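Careers at Braduver
Manipulation Safety Group
Incident Reviewer, Two-Arm Systems (fixed term)

Department: Laboratory Operations and Safety
Reports to: Gaurav Pant, Head of Laboratory Safety
Positions available: 2
Hours: Full time, on site
Start: August

About the position

Braduver is seeking two Incident Reviewers to join the Manipulation Safety Group for a fixed term. The persons appointed will examine faults recorded during tabletop sorting work with paired robot arms, determine their causes, and prepare written findings for the laboratory and for our partner, Tkachuk.

The positions were created after an unplanned arm movement earlier this year. During a routine sorting session, one arm of a two-arm station continued toward a plate after the operator had released the control. The second arm was then holding position near the middle of the table. The two forearms made contact, a cable was pulled from its connector, and the station shut down. The operator was outside the marked area and was not hurt. Work on all stations of the same type was stopped that day.

A first review, led by Ivan Zinchenko, found that the release signal had been sent but was delayed in the control software. It also found that earlier, shorter delays had been logged and had not been read by any member of staff. The laboratory has accepted both findings. Work has resumed at reduced speed, and the full body of earlier session records will now be reviewed by people who were not involved in collecting them.

Main duties

The Incident Reviewer will:

Read the logs and watch the recordings of past sessions, beginning with the 900 sessions completed before the stoppage.
Identify late stops, unexpected contact between arms, dropped or pinched objects, and any case in which a cable came under strain.
Assign each event a severity grade using the laboratory's existing scale, and propose changes to the scale where it does not fit.
Interview operators in a fair and respectful manner. The purpose of an interview is to establish facts. It is not a disciplinary procedure.
Repeat selected faults under controlled conditions with a member of the engineering staff present.
Write reports in clear language that can be understood by a reader without technical training.
Present open cases at the safety meeting, held each Monday.

Reviewers do not repair equipment and do not approve its return to service. Those decisions rest with Shih-chieh Siu, Station Engineering.

The work setting

Sessions are carried out on fixed stations at our Plillotton site. The objects are light household items and learning materials, such as plates and foam letters, and the tasks are simple to describe: pick up a letter, place it on the correct plate, move a plate aside so that the other arm can reach. The difficulty lies in the shared space. Both arms work over the same table, often at close distance, and their cables move with them.

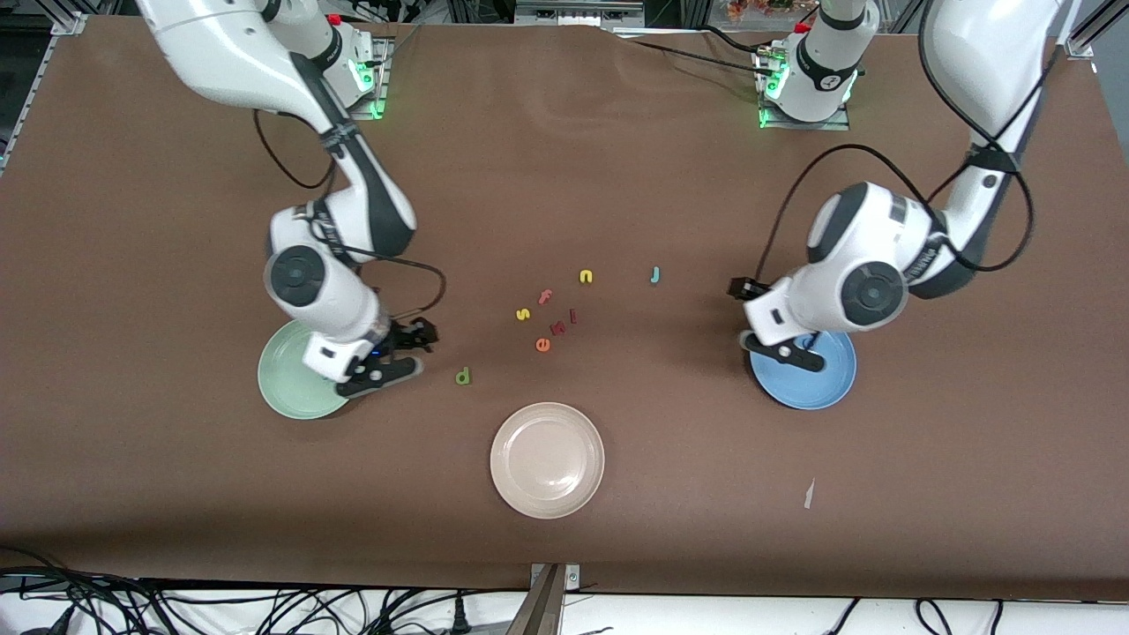 Cable routing is therefore part of every review. In the incident described above, the loose length of cable had been within the permitted limit, and the limit itself is now under study. Reviewers will be expected to form their own view on this question and to record it, including where it differs from the first report.

Requirements

Applicants must have:

A degree or completed vocational training in engineering, occupational safety, or a related field - or equivalent work experience.
Experience in reading machine logs or maintenance records.
Good written English.
The ability to watch recorded material closely for long periods and to keep accurate notes.
No involvement in the design of the station software at Braduver or Tkachuk.

Experience with robot arms is useful but is not required. Training on the stations and on the Grinum logging system will be given during the first weeks of employment. No reviewer may enter the marked area around a station before this training has been signed off.

How to apply

Please send a résumé, a cover letter, and one sample of written work to the Personnel Office, quoting reference 43. The sample should be a report, a fault analysis, or a similar text of no more than 400 words. Confidential material from a former employer should not be included.

Interviews will be held on site and will include a short practical exercise based on a recorded session. The panel will consist of Gaurav Pant, Tien-fu Tang, and an external member. Applicants who need an adjustment to the exercise or to the interview room are asked to state this in the cover letter.

Questions about the duties may be addressed to Stepan Moroz in the Personnel Office, who can also supply a copy of the first review on request.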